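## Ebony Faulkner on pale table tops

*March 8, 2026*

Ebony Faulkner specifies work surfaces for Flosero, a small firm that fits out studios, teaching rooms and shared workshops. Her part of the job starts once the floor plan is settled and ends when the tops are on their frames. We spoke at the Revemetti showroom, where she was checking samples for a client called Boonyarit.

Most clients, she says, ask for a colour first and a size second. She would prefer the other order. "Size decides reach, and reach decides where things get put down. If the top is too deep, the back of it turns into storage. Then you have a shelf at table height, and people work on what is left."

Colour comes up soon enough. Faulkner fits light wood tones more often than white or dark grey, and her reasons are mostly to do with glare and dust. A white top under strip lighting is tiring by the middle of the afternoon. A dark one shows every crumb and fingerprint. A pale wood tone sits between them and can be wiped down at the end of the day without much ceremony.

She is careful about pattern. "People look at a sample the size of a postcard and approve it. On a full top the same streak may come round again and again. On some it bothers you and on some it doesn't, but you should see it at full size before you sign." The Boonyarit order was held for 2 weeks while the client did that. They changed nothing, and Faulkner regards the time as well spent.

Grain direction is the other point she raises at every meeting. Her usual rule is to run it along the long side, parallel to where people stand. Lines running that way help anyone who has to set small items out in a row. Lines running away from the body are less use and make a deep table look deeper.

I asked about edges. She likes a small radius, kept the same on all 4 sides, and dislikes a square edge anywhere a forearm will rest. On the Niva range, which she fitted last July, the first tops came with a sharper front edge than the drawing showed. They went back.

Her advice on what belongs on a table is short. Leave out what is used in the current job and put the rest in a drawer. She doesn't supply desk tidies and doesn't recommend them. "A tidy fills up. After a month it has 40 pens in it and a third of them are dry."

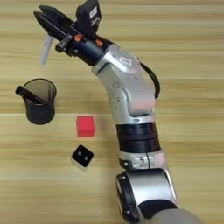

Contrast between the top and the things on it is, for Faulkner, the part most often left out of a specification. She tests it by setting down a few ordinary items and standing back. On a surface of pale beige, honey and tan, a red cube is found at once, and a dark cup gives little trouble even when it is translucent. A thin, pale stick, the shape of a pen, is the one she would want to see lying flat on the sample before approving it. "You pick a top for the hardest thing you will have to find on it," she says. Where much of the kit is white, she goes one shade darker and keeps the grain.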